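Relbridge Adult Learning – Textiles Repair and Reuse
Course handout, unit 5: Baseball caps

This unit takes one double session. Bring your own thread snips, a tape measure and a soft pencil. The caps come from the unit store and go back there at the end, so please don't take one home to finish unless it has been signed out on the sheet by the door.

What the unit covers

By the end you should be able to name the parts of a cap, tell one kind of back closure from another, and write a repair ticket that someone else could work from. Sewing starts in the next unit. The only thing you cut in this one is loose thread.

Parts of a cap

Crown: everything that covers the head. Most baseball caps have a crown made of several panels, joined by seams that meet at the top.
Button: the small piece fixed where the seams meet. On the outside it is often covered in cloth. On the inside you may see the metal back of it.
Seam tape: narrow tape sewn over the raw seams inside the crown. On an unlined cap it is the first thing to fray.
Sweatband: the band round the inside edge, next to the forehead. It takes most of the dirt.
Brim (or peak): a stiffener covered in fabric and held with rows of topstitching. The underside may be a different colour from the top.
Closure: whatever adjusts the size at the back.

Closures

Strap and buckle. A fabric strap runs through a metal buckle or clasp. Check that it grips when you pull the strap lightly. A long free end should be tucked away before the cap is packed.

Snap. Two plastic strips, one with studs and one with holes. Count the studs and write down any that are missing. A broken strip has to be replaced whole – glue will not hold.

Hook and loop. Pick the fluff out with a pin before deciding it has worn out.

Sorting before you start

Lay the caps out so that you can get at each one. Turn some over and leave some crown up, because a cap looked at from one side only gets half a ticket. A dark cap is harder to inspect than a pale one, so take it to the window or use the lamp.

The beige cap and the black one beside it are upside down, with the metal fastening showing on the rear band of each. On the black cap you can also follow the seam tape out from the central button. The navy cap in front is crown up and a bit wrinkled, and has a loose thread near the upper left of the crown. A mesh panel with white plastic snaps shows at lower left.
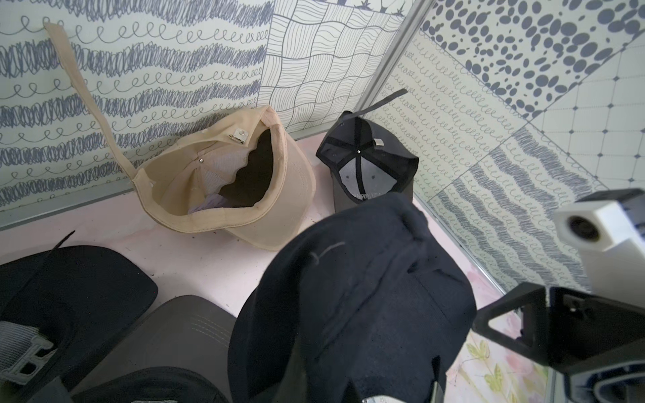
Writing the ticket

Use one ticket per cap, form 143, in pencil. Fill in the colour, the closure, the faults and the work needed, in that order. Copy printed words only as far as you can read them, and put a question mark after anything doubtful. Write "none found" if there are no faults. A blank box will be sent back.

Loose threads

Don't pull. Look at where the thread comes from first. If it is only a tail left over from sewing, snip it 2 mm from the cloth. If it is part of a seam, leave it and put it on the ticket.

For next time

Read the Tenderus sheet on sweatbands, shelf number 509, and bring a curved needle.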